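The quiet hour at Lilora

On Sunday at six in the morning, the hall of the Lilora swimming club is already open. Divina Tan puts 12 chairs in a circle and waits. Her students are mostly over sixty, and they come to learn slow breathing and simple stretching.

"At first I could not sit for five minutes," says Reynaldo Manalastas, a retired bus driver. "My back was complaining all the time." Now he sits for 20 minutes and walks home afterwards.

Divina learned the method in Tagle from her teacher, Lovely Maglaya, who always began with the feet. She does the same. The students press their toes to the floor, let go, and press again. Music is not played.

A class costs 300 pesos, and tea is included.

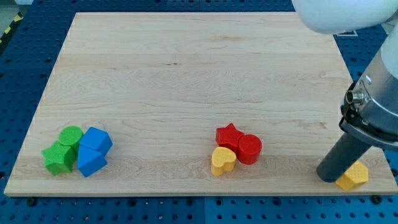
The tea is ginger, and Divina makes it herself before the class starts.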